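Planning and Budgeting for Hand-Held Gripper Kits: Frequently Asked Questions

Last updated August 2025

These are the questions we get most often from labs and small companies that are putting together an equipment budget for home data collection. If yours is not covered, write to the Hakala purchasing desk and include your quote number if you have one.

GENERAL

What does a standard kit include?

The Pellitz hand-held kit comes with one gripper, two sets of fingers, one data cable, a battery pack, a lens cloth, a calibration board and a padded carry case. Each gripper has a label with its unit number and a code that can be scanned at check-out. Laptops, storage drives and robot arms are not included and are quoted separately.

What does one kit cost?

The list price is $1480 per kit, before tax and shipping. The price is the same for a single kit or a small order. Orders of 9 kits or more are quoted individually, and the quote shows the per-kit price on its own line so it can be copied into a grant form.

Do we need to own a robot arm before we buy grippers?

No. Many customers collect with the hand-held units for a full season before they buy an arm. If you already know which arm you want, tell us before you order. The fingers on the hand-held unit and the fingers on the arm should match, and changing finger type halfway through a project usually means collecting part of the data again.

Can we rent first?

Yes. Rental is by the month, with a two-month minimum. Half of the rent paid can be applied to a purchase if you order before the rental ends. Rental units may show light wear on the housing. The lenses are checked before every rental goes out.

PLANNING THE NUMBER OF UNITS

How many kits should we budget for?

Start with the number of people who will be collecting at the same hour, then add one spare for every four. A team with four collectors working at once needs five kits. Teams that work in shifts can share, but allow time between shifts for charging and copying files.

If your sites are spread across a city, count by site. Driving one kit between two homes costs more in paid hours than people expect, and it is the line most often missing from first budgets.

Is it cheaper to collect in a lab than in homes?

Per hour, yes. A lab has a fixed table, fixed lights and no travel. Homes cost more and give you different rooms, real furniture and real clutter. Most of the plans we review split the hours between the two. The Kelley plan template has a separate column for each, and we suggest keeping them apart even if both are paid from the same account.

What kind of tasks can be done with a hand-held unit in a home?

Light household work is the usual starting point: picking up cloths, folding small items, moving cups, putting things into baskets, opening drawers. Soft items such as cloths and towels need very few props, so they are good tasks for a first budget. Food and liquids need more cleaning time and more spare fingers. Heavy items are outside the rating of the standard fingers.

How much space does a home session need?

Enough for a person to stand and reach forward with the gripper without hitting a wall or a piece of furniture. Ordinary bedrooms work. You do not need to clear the room, and in most projects you should not, as the ordinary contents of the room are part of what you are paying to record. Check three things on the site visit: where the cable will run, whether there is an outlet nearby, and how bright the room is during the hours you plan to work.

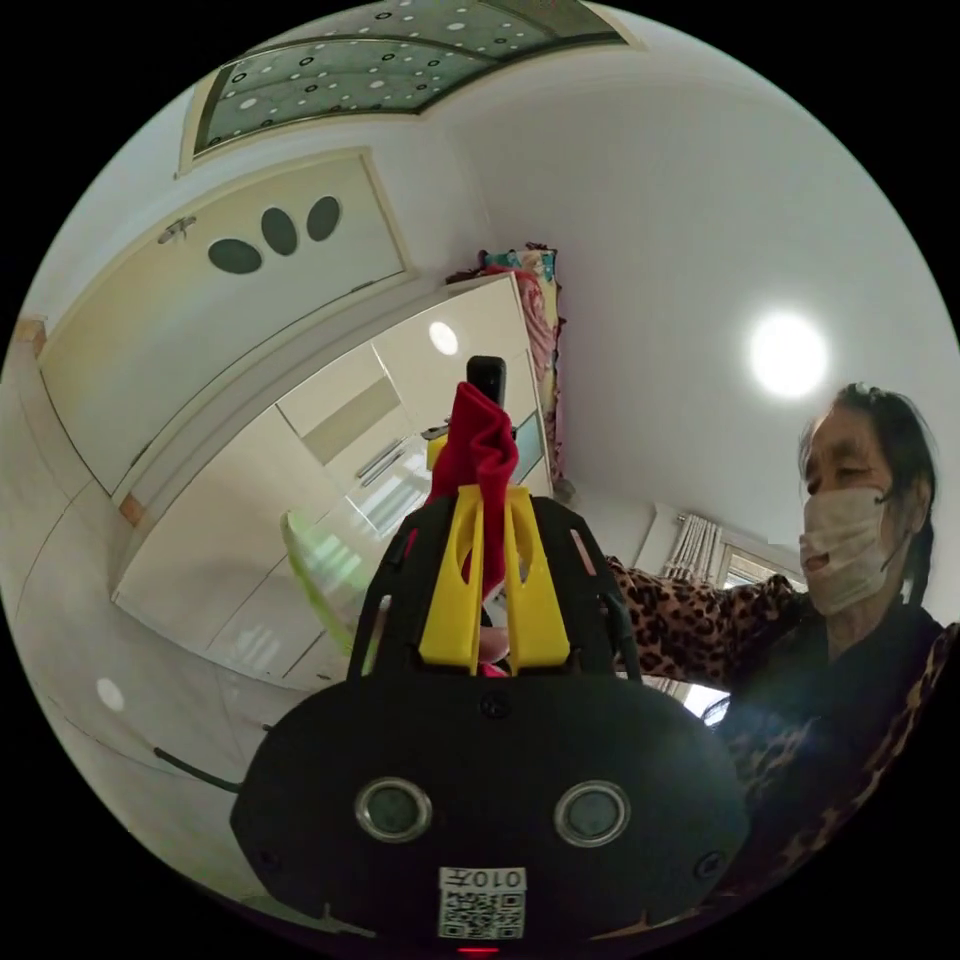 COSTS THAT ARE EASY TO MISS

What should we add on top of the kit price?

Plan for the following lines:

Storage. Video from a full day fills a drive quickly. Buy two drives per kit, one in use and one being copied.

Spare fingers. Fingers are a wear part. A team working daily with cloth and plastic items should order one extra set per kit for each season. Teams handling rough or sharp items should order two.

Cables. The data cable is the part most often replaced. It gets stepped on, bent at the connector or left behind in a home. Order one spare per kit.

Cleaning supplies. Alcohol wipes for the grips and housing, dry cloths for the lenses. Do not use alcohol on the fingers – it dries out the surface over time. Use a damp cloth with mild soap.

Masks and gloves. Some hosts ask for them and some sites require them. Check whether your gloves are thin enough to work the handle before you buy a full case.

Training. Allow half a day of paid time for each new collector.

Host payments. If you collect in private homes, the household is normally paid per session. Put this on its own line and do not combine it with collector wages.

How much should we set aside for repairs?

We suggest one tenth of the equipment total for the first year. Most repairs are small. The expensive ones are drops onto tile or stone floors, which can shift a lens. A unit that has been dropped should be run against the calibration board before it is used again, even if it looks fine. Data collected with a shifted lens generally has to be thrown out, and those hours will cost more than the repair.

Is a padded floor mat worth buying?

For a fixed station, yes. For home sessions, usually not. Mats are one more thing to carry, and people trip on the edges. A wrist strap does the same job and is available as an accessory.

Do we need to pay for software?

The recording software is included with each kit. The review tool, which lets a second person check and tag sessions, is licensed per seat. A team of up to five collectors normally needs one review seat.

PEOPLE AND SCHEDULING

Do collectors need a technical background?

No. The handle opens and closes the fingers directly, and a collector of any age who can do the chore by hand can usually learn to do it with the gripper. Someone on the team does need to be comfortable copying files and reading the calibration result. Budget for that person as a separate role, even if it is part time.

How long is a session?

Plan on blocks of no more than 40 minutes with a break between them. The unit is not heavy, but holding it out in front of the body is tiring. Wages should cover the breaks. Plans that assume eight hours of recording from an eight-hour day run out of money before they run out of tasks. Four hours of usable recording per paid day is a safer figure for homes.

Should the second person in the room be paid as well?

If a person is there as part of the work, yes. That includes someone who hands over items, resets the room or keeps the cable clear. Two-person sessions cost more per hour, but the reset time is shorter, and for cloth tasks the cost per finished attempt often comes out close to that of working alone. Run both ways for a week and compare before you commit the full budget.

What about people who appear in the recordings?

Everyone who may be recorded should sign the consent form before the first session, including household members who only pass through. Allow time for this. Forms in more than one language may need to be translated, and translation belongs in the budget too. A face mask does not replace a signed form.

ORDERING AND DELIVERY

What is the lead time?

Stock kits ship in 9 working days. Orders with custom fingers or custom labels take 31 working days from the date we receive the approved drawing or label list. Orders placed in October tend to be slower at the freight end, so order early if you need kits before the end of the year.

Can we choose the unit numbers?

Yes, at no charge, as long as the list arrives with the order. Three-digit numbers are standard. If you are adding to a fleet you already have, send us the numbers in use so there are no duplicates. Two units with the same number will cause trouble in the session log that takes a long time to sort out.

Can we mix finger types in one order?

Yes. Each kit has to be one type, but an order may contain several. Keep in mind that spare sets are not interchangeable between types.

What is the Castden service plan?

Castden is our yearly service plan. It covers one inspection per unit, a lens alignment, a new data cable and loan of a replacement unit while yours is in the shop. It does not cover liquid damage or units that have been opened. It must be added within 60 days of delivery. Small teams with one or two kits get the most from it, as they do not have spares to fall back on. Larger teams with their own spares sometimes do better paying per repair.

Can you invoice in parts for a grant?

Yes. We can split an order across two budget periods. Kits are shipped with the invoice they belong to, so the second group will arrive after the second invoice is issued. We cannot ship everything up front on a split invoice.

How long does a quote stay valid?

Sixty days. If your approval process takes longer, ask for an extension before the quote runs out. Extensions are normally given once at the same price. After that we issue a new quote.

Can we return kits we did not need?

Unopened kits can be returned within 30 days of delivery for a full refund, less shipping. Opened kits can be returned in the same period with a restocking fee of 15 percent. Spare fingers and cables are not returnable once the bag has been opened.

Do you buy back used units?

Yes, if they pass inspection and still have their label. The amount depends on age and lens condition – send the unit numbers and we will reply with an offer by email. Copy your recordings off first, and remove any drives before you pack the case.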